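Uturix releases Omow 2, planning and perception software for two-armed robots

For release in April

Uturix is very pleased to announce that Omow 2, the second major version of our planning and perception software for dual-arm robots, is now available to all customers and, for the first time, to anyone who would like to download it and have a go at home or in the lab.

Those who have been with us since the early days will remember that the first Omow planned for one arm at a time and asked the other to wait politely. It was safe and it was dependable, but it was slow, and our customers were kind enough to tell us so (often, and at some length). Omow 2 plans for both arms together. It treats them as a single system sharing a single workspace, and it works out a path for each that keeps them clear of one another, of the bench and of whatever happens to be sitting on the bench that day.

The other large piece of work has been in perception. Omow 2 comes with Morkis, a new calibration and tracking module that uses printed square markers to work out where trays, blocks, plates and fixtures are in relation to the robot. A marker can go on any flat face, and an object may carry several, so that the software still has something to go on when an arm passes in front of one of them. Calibrating a new cell used to take our own field staff the better part of a morning. With Morkis it is a guided routine of 2 steps, and the operator can repeat it whenever the bench is rearranged.

We have tried to be thorough about testing. Every nightly build now runs through 1,339 planning problems, a good many of them contributed by customers whose layouts had defeated the earlier version, and a build is held back unless it solves 100 per cent of them. We are enormously grateful to everyone who sent in a difficult case - please keep them coming.

Omow 2 also brings a redesigned timeline editor, in which the motions of the left and right arms are laid out one above the other in separate colours, and a replay tool that lets you step back through a finished run alongside the sensor data recorded with it. Programs written for the first version will open in the new one, although we do recommend running them at reduced speed until you have recalibrated.

Existing licence holders can upgrade at no charge through the Uturix customer centre. The free edition includes Morkis and the full planner, and is limited to one robot per installation. Documentation, sample programs and printable marker sheets can be found on the downloads page.
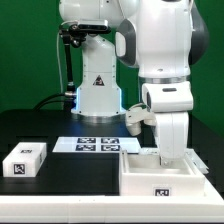 A dual-arm robot at the bench, with marker-tagged block, plate and tray. Photo: Uturix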